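Family Tinker Nights at Sheehan Hall: Your Questions Answered

We love getting questions before a new season, and the same ones tend to land in the inbox every October, so they're all on one page now. If yours is missing, write to Mitra Pakzad through the contact form and she'll get back to you (usually late in the evening, once her own kids are asleep!).

What is a Tinker Night?

Two hours of building, puzzling and taking things apart, for kids and the grown-ups who bring them. We put out stations, you wander between them, and you stay at whichever one grabs you. Some kids try everything in one night. Others spend the whole evening on a marble run and go home thrilled, and we think that's a wonderful way to spend it too.

What ages is it for?

Ages five to twelve get the most out of it. Younger brothers and sisters are very welcome at the Furnar corner, where we keep the big blocks, the magnet tiles and the water table. Teens can come as helpers, and several of our best helpers started out as six-year-olds with glue in their hair.

Do I have to stay with my child?

Yes, please! An adult stays with each family the whole time. You don't need to know anything about science or tools. Asking "what do you think will happen if we turn it around?" is plenty, and half the parents end up more absorbed than the kids.

What happens at the take-apart table?

This is the loud, happy end of the room. Kids open up old household things and try to work out which part does what. We sort through donations beforehand and leave out anything with a glass tube, a large capacitor or a built-in battery. Nothing on the table is ever plugged in. Safety glasses are in the blue bin, all sizes, and everybody wears them, parents included.
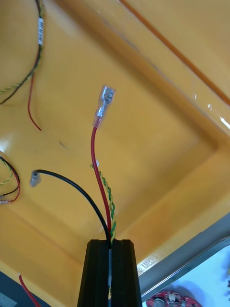

Red wire with a clear-sleeved spade connector, inside a yellow-orange housing.

Can we bring something to take apart?

We'd love that! Fans, keyboards, toys that have stopped talking, hand mixers: all great. Please leave microwaves, TVs and anything with a compressor at home. Drop-offs go to the side door on the evening itself, and Firouzeh Arabzadeh will look your item over before it goes out. If she sets it aside, she'll tell you why, and your child will probably enjoy the explanation.

My child isn't a "building" kid. Will there be anything else?

Lots. The word games shelf is huge, there's a story-dice circle at 6:30, and the Vutosside map game has a devoted following. In that one, families draw an imaginary island together and then have to agree on where to put the bridge. Expect geography, bargaining and a good deal of giggling.

What is the Grunerine challenge?

It's our season-long puzzle. Each night you get one clue card, and the clues fit together into a code that opens the wooden chest at the final session. Missed a night? Ask at the front desk for the card. There are no prizes for finishing first, so kids swap hints freely, and we've heard some terrific reasoning across those tables.

How much does it cost?

Each family pays $2 a night, however many of you there are. If that's a stretch, just walk in.

Is it noisy?

It can be. Room 2 is our quiet room, with soft lamps, jigsaws and ear defenders to borrow. Any child can use it at any point without asking.

How can we keep it going at home?

Start a "mystery box" with cardboard tubes, string, tape, bottle caps and a flashlight, then pull out three things and see what your kids invent. We also have 497 activity cards in the lending drawer. Take a handful, bring them back next time, and do add your own ideas on the blank ones.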